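3.2 Selection data and player ratings

Team selection in representative rugby league is usually studied after the fact, from the names the coach announces. We wanted the ratings that were in circulation before the announcement. For this we used the weekly player grades kept by the Fluston regional competition, where two raters at each match score every player who takes the field. The grades run from 1 to 7 and are entered the same evening.

The full set holds 602 player-match records over 17 rounds. Records for players who left the field injured in the first ten minutes were kept, but they do not count toward a player's average. Vija Ķēniņš checked the positions listed on the team sheets against the match reports and corrected those that differed, mostly at hooker and on the bench.

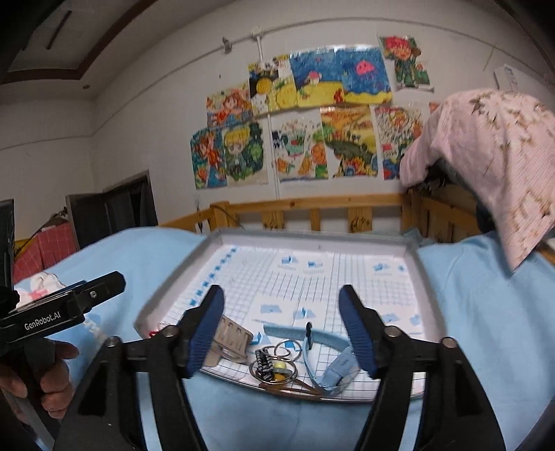 Figure 2. Two grippers and a white tray on a light blue blanket.

Selectors named a squad of 26 in May. We compared each selected player with the highest-rated player in the same position who was left out. Halfbacks and fullbacks followed the grades closely. Second-row forwards did not — several were picked on the strength of the previous season, and their current averages were below those of players at Praltent and Golestani who missed out.

Club size may explain part of this gap. Players from Ekent, the smallest club in the competition, were graded by the same two people for most of the season, so a strict rater could hold down a whole team. Adwoa Agbenyega refitted the model with a separate term for each rater. The order of the halfbacks stayed the same, while two second-row forwards moved up. We use the adjusted grades in the rest of the paper and give the raw averages in the appendix.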